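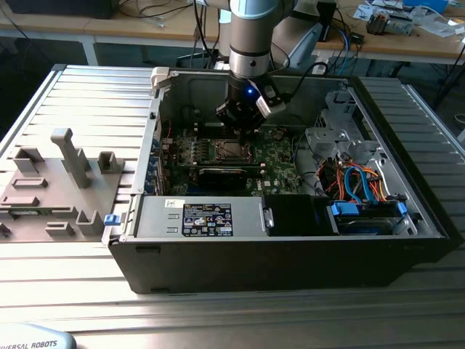
Open computer case with its side panel off and the socket empty.

Inventory 469

The painting came out of the Clonanwood store in April, in a travelling frame that did not belong to it. The label on the back gave the title as View of the Ullis from the East Bank, oil on canvas, painter unknown. It was due to hang in the stair gallery and the conservator had been given six weeks to clean it.

She began with the back. The canvas was a plain weave, unlined, on a pine stretcher with one cross bar and seven of its eight keys. Someone had patched a tear behind the sky with a square of linen and animal glue. The patch had shrunk and pulled the canvas into a shallow dish. She measured the dish at 3 millimetres and wrote this down, then measured it again from the other side and got the same.

The front was brown. Under the ultraviolet lamp the varnish showed green and even, except along the lower left, where there was a dark shape that took no light at all. Retouching does this when it sits on top of the varnish. It was the length of her hand and stood on the river bank, where in ordinary light there was only grass.

She wrote to the registrar to ask if there was an old treatment record. The reply said that the picture had been bought from the Ocampo sale for 800 pounds and that the file held the receipt and nothing else.
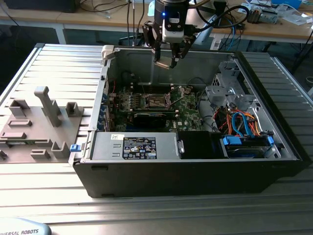 Varnish removal started at the top right corner, as she always started, with a swab no bigger than a grain of barley. The first mixture did nothing. The second softened the surface after twelve seconds and the swab came away the colour of tea. The sky underneath was a cold grey-blue laid on in one go, with bristle marks running left to right and a single hair from the brush still caught in the paint. She left the hair where it was.

By the second week she had reached the water. The river was thinly painted and she shortened the contact time. The far bank turned out to have a row of posts on it, and beyond the posts a roof. She knew the roof. It was the drying shed at the bend below the town, which had come down when she was at school, and it was drawn from a spot she could have walked to from her mother's back door.

This had no bearing on the treatment and she did not put it in the report.

The dark shape she kept for last. In normal light the grass over it was competent, done in short upward strokes with a green a little too blue for its neighbours. She took a sample from the edge under the microscope and set it in resin. In section there were five layers: ground, original green, a thin brown, varnish, and the later green on top. The thin brown was the one that mattered. It meant that something had been painted on the bank before the varnish went on, and that it was still there.

She asked for a meeting. The curator wanted to know what it was before deciding whether to uncover it. The conservator said that the way to know what it was would be to uncover it. The infrared camera was on loan and would not be back until after the hanging. They looked at the picture for a while. The curator said that visitors liked a river with nobody beside it, and then said that she had not meant that as an argument.

The entry for Apr 10, 2019 reads: Agreed to open a test window, 10 mm square, lower left. Solvent gel, two minutes, cleared dry.

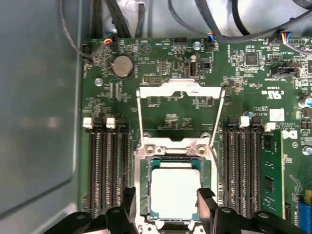
Processor in its socket, load plate still open.

The window showed brown cloth with a fold in it. She opened a second one above the first and found part of a hand. The hand was holding a stick, or a rod, or the end of an oar, and had been painted by the same person who painted the sky, wet into wet, with the same loaded edge to the stroke.

She stopped for the day. She capped the jar of gel, put the used swabs in the lidded bin and switched the extraction to low. The hanging wire and the new frame had come that morning from Zevier and were still in their wrapping by the door.

At home she looked for the photograph of the drying shed and could not find it. There was one of her mother on the bank in a long coat, taken from further up, with the shed out of view. The bank had the same slope. She put the photograph in her bag to check the line of the posts against, and took it out again, and in the morning went in early and opened the third window where the face would be.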